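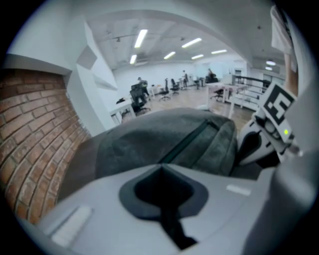

A Session Rule Should Be Something an Operator Can Check

Most written practice for hand-held gripper collection is inherited from industrial robot safety, and it fits badly. The industrial documents assume a fixed machine, a fenced cell and a controller that can be stopped. With a hand-held gripper the moving machine is a person's arm. There is no cell. The workspace is whatever floor is free, often in an office where other people are at their desks.

The usual response is to write rules in general terms. The draft circulated by the Skenance working group in December is typical. It asks that the area be "suitably prepared" and that markers be "adequately visible throughout." I have no objection to the intent. My objection is that two competent operators can read either sentence, set up differently, and both sign the sheet.

I reviewed 1,257 bag-handling episodes for Plondska against a sheet worded in much the same way. Every episode had a signed sheet. The sheets gave me no help in sorting good episodes from bad ones, and I had to go back to the recordings for all of it.

Consider marker visibility. A fiducial marker on a gripper is useful when the tracking camera can resolve its pattern. A cube gives the tracker several faces to choose from, and a flat marker on a finger gives it one. Soft goods make this harder than rigid parts do. The panel of a backpack sags under the fingers, the operator leans in to follow it, and a sleeve or forearm passes between marker and camera. A checkable rule would name the camera, name the marker, and state the longest gap allowed before the episode is rejected. It would also say something about sleeves, a subject the draft leaves out altogether.

Floor setup is the second weak point. Work done on a mat has a natural boundary, and the boundary ought to appear in the rule. Anything on the mat at the start of an episode should be either the object being handled or an item entered on the sheet. Power cables are the common exception.

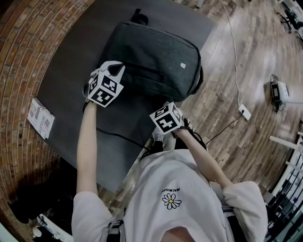

A cable that has to cross the mat should be entered with its route, and the route should stay the same for the whole session. If it moves, the operator starts a new sheet. This costs a minute or so and makes later filtering possible.

Chantal Campbell, who edits the Hiebert procedures, has argued against this level of detail. Her view is that a long sheet gets signed without being read, and that a short general rule at least leaves room for judgment. She is right about long sheets. The Hiebert sheet runs to 12 lines, and I would not want a longer one. But most of those lines could be made specific at their present length. "Cables secured" is two words. "Cable route drawn" is three, and a reviewer can confirm it from paper.

Bystanders need a line as well. In a shared office, people in the background will be recorded. The sheet should say who was told, by whom, and at what time of day, and it should be filled in before the first episode.

I would leave grip force, hand posture and pacing out of the rules for now. We don't have measurements good enough to set limits on them, and a limit picked for convenience tends to stay in the document for years. They belong in operator training until someone has the numbers.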